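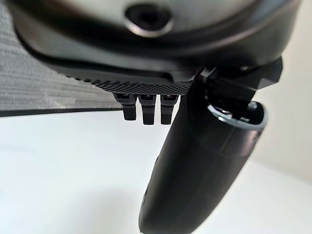 Utility room, Sat 12 September

I have been meaning to write up the laundry for a while. Emlyn Rosser asked how I keep on top of it in a small flat, and the answer is that for most of the year I didn't.

The old system was a pile. Things went on the pile when they were dirty and came off it when I had run out of socks. In January I decided to sort it out properly and wrote down what I was doing, which helped more than anything I bought.

I now wash darks on one day and everything else on another. Darks go in at a low temperature with the spin turned down. Towels get their own load because they shed on everything, black tops worst of all. I stopped using softener on towels after Zachary Sutherland told me it makes them less absorbent, and they do seem to dry me better.

The other change was the basket. I used to have a tall fabric hamper from Trarham, and damp things sat at the bottom of it and went sour. A basket with holes in the sides is much better for that. It cost less too.

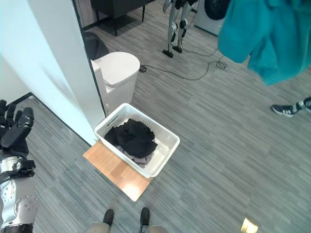

Does it matter what the basket stands on?
I think a board is worth having if you put damp washing down on a hard floor. Water drips through the slots and it's easier to wipe a board than to get at whatever has run into the joins. Stand the board up afterwards so the underside can dry.

Drying is still the weak point. I hang towels singly with a gap between them, and anything heavy gets turned over halfway through. Shirts go on hangers straight from the machine, which saves most of the ironing - not all of it, but I only iron collars now.

I've also started checking pockets before sorting. Last month I washed a Branavier receipt I needed for a refund and spent an evening picking bits of it off a jumper.

Next job is the machine's filter. I haven't looked in it since spring and I'm not expecting much good from it.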